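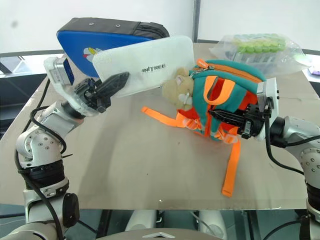
A reader wrote in after our May article on dry-food bags to say that the seal is the wrong place to look when a bag goes stale, and that the film should be blamed first. The packaging engineer we spoke to at Kundiletti, a contract packer of rice, lentils, and ground spices, disagrees with most of that and agrees with one part.

"Film gets blamed because film has a data sheet," the engineer said. "You can read a transmission rate off the sheet and argue with the supplier about it. A seal has no sheet. It was made on your machine, on your shift, with your dust in it."

Kundiletti packs into pillow bags and stand-up pouches in sizes up to 500 grams. Last year the company opened and tested 617 bags that retailers had sent back with a complaint of staleness or clumping. Most had a leak path through a seal, usually in the top seal, which is the one made after filling. A smaller group leaked at the point where the back seam crosses the end seal. The film itself was at fault in the fewest, and in those the damage was mostly flex cracking near a fold.

The crossing point is a matter of geometry. Two layers of film become four where a fin seam is folded over, and the step between the thick and thin areas leaves a small channel beside the fold. The sealant layer has to flow enough to fill it. "If the sealant is too thin or the jaw is too cool, it bridges over the channel," the engineer said. "The seal looks flat. You pull it by hand and it feels strong. Then you put dye in and it walks straight out along the fold."

The remedy at Kundiletti was a change of film, from a general-purpose laminate to one called Tarkitel, which has a softer sealant layer and begins to seal at a lower temperature. The engineer was careful about how much credit to give it. The barrier layer in the new laminate is no better than in the old one. The gain came from the wider range of jaw settings that give a closed channel, so that a line drifting a few degrees over a shift stays inside it.

There were costs. The softer sealant has more grip against metal, and the forming collars on two lines had to be replaced before the film would track straight. It also stays weak for longer after the jaws open. A heavy fill dropped onto a fresh bottom seal can peel it, and the lentil line had to be slowed until cooling air was added below the jaws.

On spices, the engineer considers contamination a larger problem than temperature. Fine powder hangs in the fill tube after the main drop and settles on the inside of the film where the next seal will be made. Turmeric and ground chili are the worst in the plant's range, and whole seeds give almost no trouble. Static makes it worse in dry winter air. Kundiletti uses an ionizing bar at the forming tube and a short delay between the drop and the jaw close.

"People want to turn the heat up when there is powder in the seal," the engineer said. "Heat doesn't remove powder. You get a hotter seal with powder in it, and you distort the film next to it, and now you have a second weak place."

Asked about seal width, the engineer said that the plant runs a 10 mm end seal with horizontal serrations. A wider seal gives a leak a longer way to travel, but it takes more jaw force to press evenly, and a jaw that is slightly out of parallel shows it sooner. Carbon paper closed between the cold jaws is still the check the maintenance crew uses at each film change. The print should be equally dark from end to end. A pale area at one side means the jaw is to be shimmed before anything else is adjusted.

Testing takes three forms. Operators squeeze bags at the line, which finds gross leaks only. The lab runs a vacuum chamber test under water and looks for a bubble stream. Dye penetration is kept for the crossing point and for disputes. At a changeover to a new film lot, 200 bags are pulled from the start of the run, and the lot is not released to the other lines until these have been through the chamber. Peel strength is measured on a Kawaguchi bench tester, with strips cut from the middle and both ends of the seal.

The engineer places limited value on peel strength alone. A high average can hide a narrow channel, and an easy-open pouch is meant to peel at a low force while remaining closed to air. One customer, Skiser, specified a minimum peel force on its pouches for several years and then dropped the figure in favor of a chamber test at a stated vacuum. Complaints about pouches that were hard to open went down afterward. The change in staleness complaints was too small to attribute to anything.

As for the part of the letter that the engineer accepts, it concerns ground coffee and other products with a strong aroma. These can lose quality through intact film with perfectly good seals, and no adjustment of the jaws will help. Kundiletti does not pack coffee. For cumin and clove it uses a metallized structure, and the lab stores retained samples beside an open tray of plain rice, which is smelled and cooked at intervals to see what has passed through.

The next work at the plant is on mono-material film, which several retailers have asked for. Trials began with rice. The engineer reported that the back seam shrinks if the jaws are run at the old settings, and that the window found so far is narrow enough that only one of the lines can hold it for a full shift. Spices have not been tried.

Published 2023-01-21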